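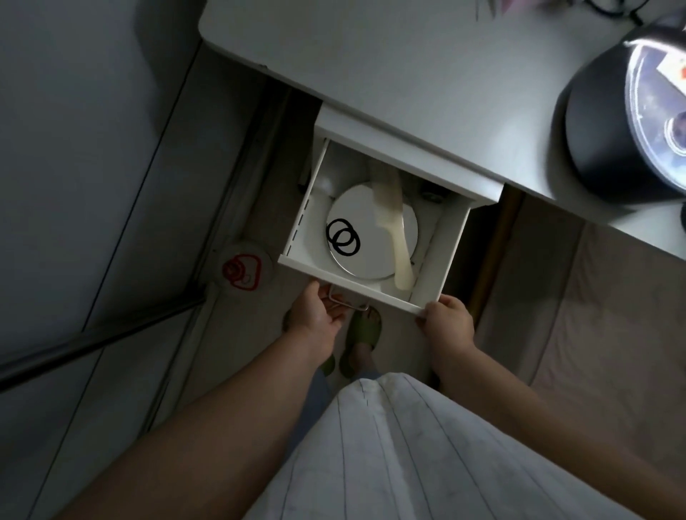
Über uns

Hallo, ich bin Emiliano Maldonado, und Larnia ist meine kleine Forschungswerkstatt für Roboter, die im Haushalt mit anpacken sollen. Angefangen habe ich in der Rivadeneira, einer alten Druckerei mit ziemlich schlechter Heizung (der Mietvertrag läuft noch, die Heizung leider auch), und inzwischen sind wir zu fünft plus wechselnde Studierende.

Unser Thema sind Schubladen. Ja, wirklich! Wer mir beim Abendessen gegenübersitzt, muss da durch. Eine Schublade ist für einen Roboterarm nämlich eine ganz schön gemeine Sache: Sie klemmt, sie verkantet, sie hat mal einen Griff und mal keinen, und beim Zuschieben rutscht der Inhalt nach hinten. Menschen machen das nebenbei, mit beiden Händen und ohne groß nachzudenken.

Genau da setzt unsere Methode an, die bei uns Drudance heißt. Wir filmen aus der Kopfperspektive, wie Leute in echten Zimmern Schubladen auf- und zumachen, und lernen daraus zuerst nur, wo die Hände anfassen. Vorderkante, Griff, Ecke, eine Hand oder zwei. Die eigentliche Bewegung kommt erst danach dazu, mit Übungsläufen am Roboter. Diese Trennung war am Anfang umstritten im Team, ich selbst war übrigens dagegen.

Das Ergebnis hat mich dann doch überzeugt. Mit 200 Aufnahmen aus 12 Wohnungen öffnet unser Arm 70 Prozent der Schubladen, die er vorher nie gesehen hat. Ohne den Griffpunkt-Schritt brauchten wir für dieselbe Quote 500 Aufnahmen. Schwierig bleiben breite Schubladen, die man an zwei Stellen gleichzeitig halten muss, und alles bei wenig Licht. Daran sitzen wir gerade, und seit Mai läuft dafür ein zweiter Arm im Labor.

Was schiefgeht, schreiben wir übrigens auch auf. Dafür gibt es unsere Wikis, eins für die Aufnahmen und eins für die Versuche am Arm, beide offen lesbar und beide nicht besonders hübsch.

Wenn du eine Schublade zu Hause hast, an der sich alle die Zähne ausbeißen: Schreib uns! Besuch ist auch willkommen, am liebsten nachmittags ab 14 Uhr, vorher ist der Kaffee noch nicht fertig.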